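Relatório do projeto de Metodologias de Investigação
Quem lava a loiça na copa? Hábitos de partilha num edifício universitário

1. De onde veio a pergunta

A ideia inicial era estudar a mobilidade dos estudantes entre a residência e o campus. Durou uma reunião. A orientadora perguntou onde íamos arranjar os dados, olhámos umas para as outras, e uma caneca por lavar no lava-loiça da copa resolveu o resto. O tema passou a ser a copa do segundo piso, partilhada por dois cursos que não se falam e por um frigorífico que fala demais. 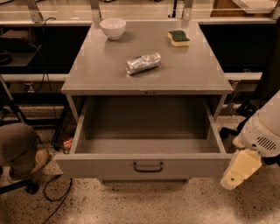 Texto: Bianca Vlad
Estudante do 2.º ano, responsável pelo inquérito e pela redação

O inquérito foi feito em papel. Distribuímos 60 questionários à hora de almoço, em junho, altura em que toda a gente tem exames e pouca paciência. Voltaram 40, um deles com uma receita de arroz de tomate no verso, que não foi tratada estatisticamente mas que recomendo.

Perguntámos com que frequência cada pessoa lavava o que sujava e com que frequência achava que os outros o faziam. A primeira resposta foi quase sempre "sempre". A segunda foi quase sempre "nunca". Como os inquiridos são também os outros uns dos outros, alguém está enganado, e o questionário não tinha campo para apurar quem.

2. O que as pessoas disseram

Nas entrevistas, conduzidas pela Irina Bucur, a esponja apareceu mais vezes do que qualquer outro assunto. Há quem a considere de todos e quem traga a sua de casa e a esconda. Uma colega de Química descreveu um sistema de rotação que, segundo percebemos, só ela segue.

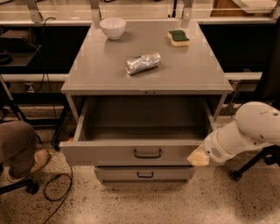
O segundo tema foi a comida guardada. Os entrevistados distinguem com rigor entre "esquecido" e "abandonado", e a passagem de uma categoria à outra depende bastante da fome de quem avalia. Etiquetas com nome ajudam pouco. Um aluno contou que assinava os iogurtes e que passaram a desaparecer só os assinados.

3. Limitações

A amostra é pequena e vem toda do mesmo piso. A Irina usa a copa todos os dias e já tinha opiniões. Eu também, mas as minhas são fundamentadas. Quisemos ainda fazer observação direta durante uma semana; desistimos ao segundo dia, quando reparámos que toda a gente lavava a loiça assim que pegávamos no caderno.

4. Trabalho seguinte

Falta comparar com a copa do rés do chão, onde há uma escala afixada na porta. Pedimos acesso por correio eletrónico e ainda aguardamos resposta.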